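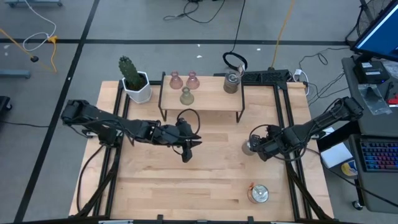 The riser in use at the back of the bench, with three small bottles and a jar on top.

Stamel bench riser: small wooden shelf, black metal legs
Reviewed by Kiều Diệp

The Stamel is a low shelf for the back of a desk or worktop. It has one wooden board, two pairs of legs and a bag of screws, and it is sold for keeping small bottles and jars off the working surface. I bought mine in February at full price and have used it daily.

Assembly

The legs fix to the underside of the board with short wood screws into pre-drilled holes. The holes on my sample were clean and correctly spaced apart from one, which was shallow and needed a turn with a hand drill. Total time was 17 minutes, including finding the drill. The instructions are a single printed sheet. They omit the fact that the leg pairs are handed: fitted the wrong way round, the feet toe inwards and the shelf rocks.

There is no levelling adjustment. On a flat table this does not matter. On my older bench, which has a slight hollow, one foot needed a folded piece of card.

Surface and finish

The board is supplied with a thin coat of oil, which I would call inadequate for anything near liquids. A drop of linseed left overnight made a ring that did not come out with a dry cloth. I sanded the top lightly and applied two coats of Pendau hard oil, leaving a day between them. Water now beads on it for long enough to be wiped up. If the shelf is only going to hold closed containers, the factory finish will do.

The legs are painted. After several months there is one chip near a screw head, caused by my screwdriver.

Load

The maker gives a limit of 1000 g per leg pair without saying how it was measured. I put a bag of sand on the middle of the board and left it over a weekend at twice the total. The board did not take a set. Small glass bottles come nowhere near this figure, and the limit will only concern people who want to stand a monitor on it, for which it is too small anyway.

Use

The main benefit is that the space below stays free and the labels come up to a readable height. Small bottles can go in two rows, as mine do, though the front row should be the shorter one. A wider jar fits best at the end, where it can be lifted without reaching over glass.

The board has no lip. I consider this the principal fault. A bottle pushed from the front can go off the back edge, and I have lost 50 ml of tinting medium that way. Aaltonen makes a similar shelf with a raised strip along the rear, at a higher price and with noticeably thinner legs. I tried one for a week and found it more prone to sway when the table was knocked. A strip of beading glued to the Stamel would give the better of the two, and I intend to do it.

Plants are better kept beside the shelf. My cactus stays in its white planter at the corner of the table, as any water from the pot would reach the board.

Cleaning

Damp cloth, then dry. Dust collects where the legs meet the board and needs a brush.

Alternatives

The Fallex two-tier unit holds more and costs less, but the lower tier takes up the clearance that makes a riser useful. It suits a cupboard.

Verdict

Stable, plain and correctly sized for small containers. Budget for a better oil and add a lip. Four out of five with both done, three as supplied. Replacement screws are a common size, and the shop sells them in boxes of 200.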